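Topic: Wemetti open day, did anybody else go?

treltfan8
Posted August 8, 2020
Just got home and my feet are killing me, but what a nice afternoon! My nephew talked me into it and I ended up staying longer than he did. Leena Lindqvist ran the two-arm demo and answered every question, even mine (and I had plenty, ask my nephew).

Grultia_Bob
Went in the morning. Friendly people, good coffee, but I found the arms awfully slow. I could have cleared that table before they got going.

treltfan8
Oh, but Bob, slow is fine by me! I'd much sooner have that near my dishes than something fast.

sosa_kitchen
I'm with Bob on this one. The parking was three blocks away too, and I wanted more for my walk. Did you get any pictures of the bowl table? I couldn't see past the tall fellow in front.

treltfan8
I sure did, one came out pretty well.
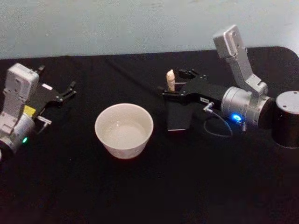 Two arms, one bowl, and the right one has hold of the little beige piece.

sosa_kitchen
Thank you! I like the blue ring. Still say it's slow.

Grultia_Bob
Told you. I'll go again in May if they have the coffee.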